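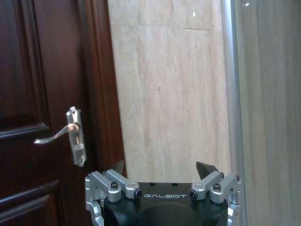

Dark wood door with a silver lever handle

Custom matcher for document slugs stored in the database
Posted by Keith Ackroyd in Routing and URLs

We run a small booking site on Ernola. Ordinary pages are mapped in the module's routes file and work as they should. Room pages are different. The staff add them through the admin screen, each with its own slug, and they may move a page under a new parent at any time, so the paths can't be written into the config.

I have written a matcher class that takes the request path, looks it up in the page table and returns the controller and page id. It works, with two problems.

First, it is called for every request, including ones for style sheets and the login form. With 1,540 rows in the table the lookup itself is quick, but the log shows it running 8 times for a single page view.

Second, links built with the url helper come out without the parent part. A page at /rooms/ground/twin is linked as /twin, and that gives a 404.

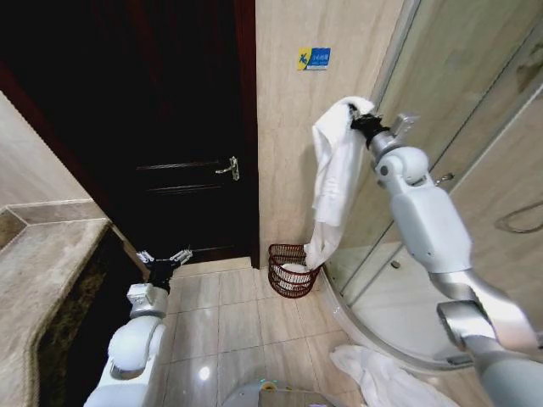 The matcher is registered in the routes file with no priority set. I assumed it would be tried last, as it is at the bottom of the list. The Ernola version is the one shipped in January. Caching is switched off on the test machine – the live server has it on, but I see the same wrong links there.

Is there a recommended way to have the matcher skip paths that belong to fixed routes? And where should the parent part be added when building a link?

Radwa Filali
Position in the file is not what decides the order. Ernola keeps routes in a stack, and those with equal priority are tried last in, first out. Your matcher is at the bottom of the list, so it is tried first. Set its priority to a negative value and the fixed routes will be checked before it.

The style sheets are a separate matter. If they reach the matcher at all, the web server is passing them to the front script. Check that the rewrite rule tests for an existing file before it hands the request over.

As for the links, matching and assembling are two different methods and neither knows what the other did. Your match method walks the parents, but I would guess your assemble method only returns the slug column. It has to build the same path in reverse. The steps I use:

1. Add a full_path column to the page table and put a unique index on it.

2. Fill it when a page is saved. When the parent changes, update all the children in the same transaction, or you will have a short time in which old and new paths are mixed.
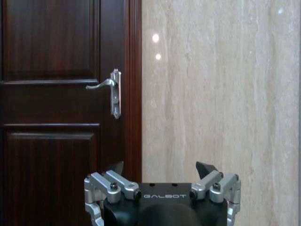 3. In match, compare the request path with full_path, after trimming the trailing slash. Return null if there is no row. Do not throw an exception, as that stops the remaining routes from being tried.

4. In assemble, take the page id from the parameters, read full_path and return it with the leading slash. Keep the result in an array on the object, so that a menu with the same link in it several times costs one query.

5. Clear the route cache after deployment. Setting the priority has no effect while the old stack is still cached.

paquette
just cache the lookup for 300 seconds, we did that at Clukham and never touched it again

Radwa Filali
That reduces the queries but does nothing for the links. It also means a moved page can answer at its old address until the entry expires – use it on top of the above if you need it.

Keith Ackroyd
Priority set to -3 and the lookup now runs once per page. The assemble method was indeed returning only the slug. I have added the full_path column and the room links are correct on the test machine. The rewrite rule was missing the file check.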